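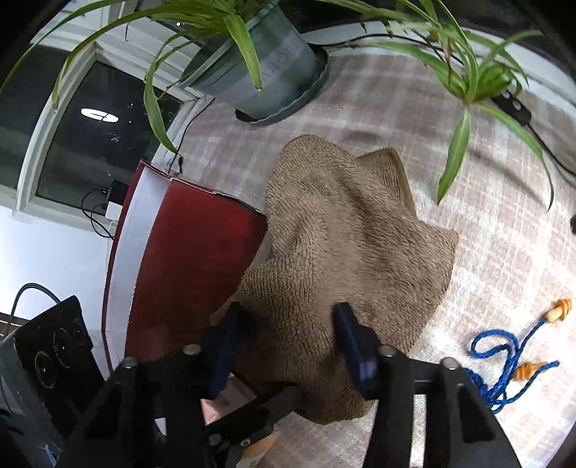

*Towel task, hand-held gripper, cluttered table set. Wrist view.*

**Thread: Clutter vs. clean table for towel folding demos – results**

**kilix_dev** – May 30, 2020

We finished the comparison I mentioned in February. Same towel, same hand-held gripper, two groups of demos. One group was recorded on a bare table, the other with household stuff left around the towel: plants, cables, a box, a cord with earplugs. 1283 demos recorded, 1000 kept after filtering, split evenly between the two groups.

Each policy got 55 test trials on a table neither had seen. A trial counts if the first grasp closes on one layer at a corner. Clutter-trained got 41, clean-trained got 28. Write-up is by Ľubica Ševčík and I'll post it when she's done with the plots.

**pinchpoint**

What did you filter on? Dropping 283 demos is a lot, and if most of them came from one group you've changed the comparison.

**kilix_dev**

Lost tracking, mostly. More of the dropped ones were from the clean table. A blank surface gives the visual tracking very little to hold on to. We trimmed the clutter group to match, picked at random.

**mortenson_b**

Then I don't buy the headline. Your clean demos had worse tracking to begin with, and the ones that survived the filter are probably still noisier. You may be measuring pose error and calling it scene variety.

**kilix_dev**

Fair. Ľubica raised the same thing. We have pose residuals for every demo, so we can match the groups on those and retrain.

**Skilwood**

Plaid cloth like the one in the picture would help tracking all by itself. Was the cloth on for both groups?

**kilix_dev**

No, only for part of the clutter group. The clean group was on the bare tabletop.

**Skilwood**

So that's two changes at once. Run a third group with the cloth and nothing on it.

**broda_lab**

We did something close to that with Broda's old dataset. Patterned cloth alone got us about half of the gain. The rest seemed to come from objects right up against the fabric, like the red box touching the towel there. The policy has to learn where the towel edge stops and something else starts.

**mortenson_b**

"Seemed to" is doing some work. How many seeds?

**broda_lab**

4. I know. The spread was wide and I wouldn't publish it.

**pinchpoint**

Also worth logging how crumpled the towel is at the start. With a folded-back corner and the hem showing, the first grasp is a lot easier than on a ball of fabric.

**kilix_dev**

We didn't label that. Kováčik can go back over the first frames and mark hem visible or not. Cloth-only group gets recorded next, then the matched retrain – I'll put both in this thread.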